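Trail crew leader, seasonal -- Flarkasberg Trail Association, Clarndale

We are hiring one crew leader for the hiking season, starting in May. You will lead a crew of 7 on the Tuominen Loop and the ridge path, clearing brush, fixing steps and repainting blazes. Most days are outdoors, in all weather.

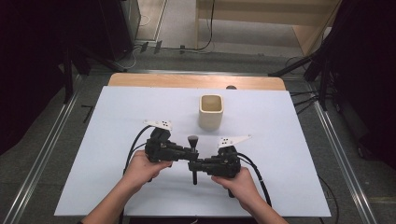 You need a current first aid card, a driver's license and at least one season of trail work. Chainsaw training is a plus -- we can also arrange it. Housing is a shared cabin, 90 dollars a week.

Send a short letter and two references to Aino Savolainen by Sat 15 February.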